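Workshop notebook, July

Necklace line for the Kumsa shop, second go. I've got 36 pieces to make before they open the new counter, and this morning I finally sat down with the pliers and the good coffee and made a real start. Six finished by lunch! All of them the short style with the brass leaf drop, the one Tolera Gebretsadik keeps asking me to make longer (no, Tolera, it tangles).

The jump rings from Grurgate are fine. I was grumpy about switching from Sinberg, but these close flush and I only had to toss a couple from the first bag. I ordered 500 and should probably have ordered double, seeing how many I go through on the layered ones. The lobster clasps are another story. Stiff little things. I'm opening and closing each one a few times before it goes on a chain, and my thumbnail is paying for it.

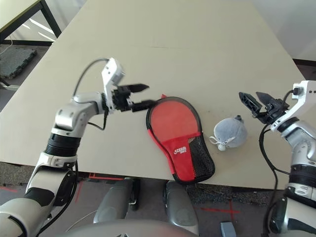
Money stuff, so I don't lose the scrap of paper again: materials so far come to 1184 with the chain, the glass beads and the display cards. That's more than I told Jong-dae I'd spend, but the cards will last me through the holidays. If Kumsa takes the whole batch at the price we talked about, I'm okay. If they only take the short ones I'll put the rest on the Cullach stall and see who bites.

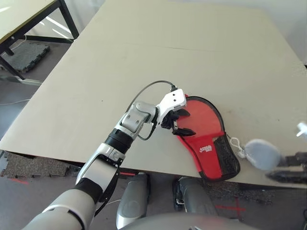 Packaging is still a mess. The organza bags look cute but the earring hooks poke right through them, and the boxes cost too much for anything I'm selling at the low end. I keep coming back to a zippered case cut to the shape of what goes in it, like that red one for the table tennis paddle, with the rounded head and the part for the handle. A small one for a necklace and earring set, maybe in felt, round at the top with a narrow end for the chain so it can't knot itself up. Jong-dae Yeon has a sewing machine that'll do zippers, so I'm going to cut a paper pattern tonight and beg. 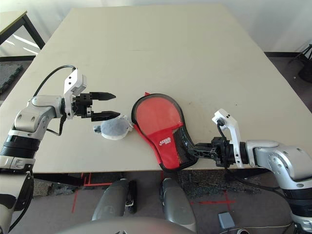
Tried the patina again too, 3 p.m. or so. Went too dark on the first leaf, so I watered it down and the next one came out a lovely soft brown. Wax tomorrow, then ear wires. Need more fine sandpaper and a new bead mat.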